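From: Wafula Mutiso
To: Nirgate laundry list
Subject: Re: [laundry] dryer door, lint, and who has been slamming it
Date: October, 7:40 in the morning

Answers to the door questions first, then the notes I promised on the dryers in general. I have trimmed the earlier message but left the parts I'm replying to.

> The door on the first dryer does not close the way it did in
> the summer. You push it and it bounces back. If you lean on it
> with your hip it stays, and then halfway through the load the
> machine stops and you come down to damp towels. I have had
> this happen on three loads. Two other people on my floor say
> the same.
>
> Also, can we please get an answer on the lint screen? The sheet
> on the wall says every load and the manual says every fifth.

I went through the door with the Khaemba technician when he came for the service visit. He found two things. The latch hook had lint packed in behind it, and the lower hinge screw had backed out by a turn or so. He cleaned out the one and tightened the other. The gasket is original and he thinks it has another year in it.

The stop in the middle of the load is the door switch. If the latch isn't fully home, the drum's vibration is enough to open the switch, and the dryer shuts off and waits. It does not restart by itself. You have to open the door, close it again and press start.

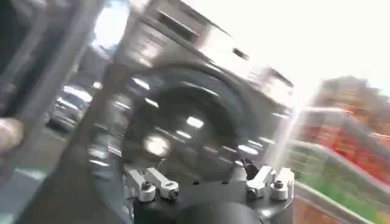 Can I dry a comforter in dryer 1 now that the door has been fixed?
A single one is fine. Take kings and anything with a down fill to the Cavel machines on the corner, which have bigger drums. A large comforter presses on the glass once it fluffs up, and that is hard on the latch.

> Every load, or every fifth? It matters because if it is every
> load then somebody is not doing it.

Every load. The sheet on the wall is right. The "5" in the manual is the section number for cleaning, and I can see how it got read the other way. Pull the screen, wipe it with your hand, put it back until it sits flat. If you use dryer sheets, rinse the screen under the tap once a month and let it dry before it goes back in. There is a brush on the hook for the slot under the screen.

> I would rather pay for a new machine than keep repairing this
> one. What would it cost?

I asked. Khaemba quoted 634 for a replacement of the same size, and 200 of that is delivery and hauling the old one away. The repair visit was 366 with the belt, which we had already agreed to in the spring. So we have just spent more than half the price of a new one, and I don't want to throw that away in October. If the door goes again before next summer I'll bring the quote back to the list.

Rinov also sent a price list but it only covers stacked units and we don't have the ceiling height over the sink side.

Some notes on using the door, because most of the wear is from how it gets handled.

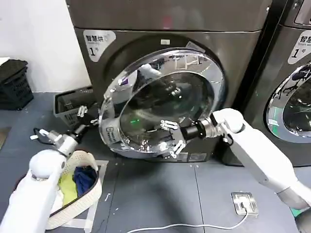

Page 2

Open it by the rim and swing it all the way. Don't hang wet clothes over it while you load. A pair of soaked jeans is a lot of weight out at the end of a hinge, and that is how the screw worked loose in the first place according to the technician.

Close it with a flat hand on the rim until it clicks. If there is no click, look for a sock. Nine times out of ten something is caught at the bottom of the opening.

Wipe the glass with a damp cloth and nothing else. Somebody has been using a spray cleaner with ammonia and it gets into the gasket. Same for the chrome. Water and a dry towel will take off fingerprints.

Please leave the labels alone. They help when we call for service.

When your load is done, leave the door open a hand's width for ten minutes or so. Then shut it. It should not stand wide open overnight, people walk into it.

Things still open:

The vent hose needs to be pulled and cleaned out behind the wall. I have asked for this to be done on the next service visit. Until then please don't run back to back loads of towels. Leave a quarter of an hour between them.

The timer on the second dryer runs long. Set it for less than you think and check.

I have not found the missing drying rack. If it is in your apartment, just put it back by the sink and I won't ask.

> One more thing, the drum squeaks when it is empty.

That was the belt and it has been changed. If you still hear it, write to me with which cycle you were on and whether it was at the start or near the end. The technician will ask me both.

Wafula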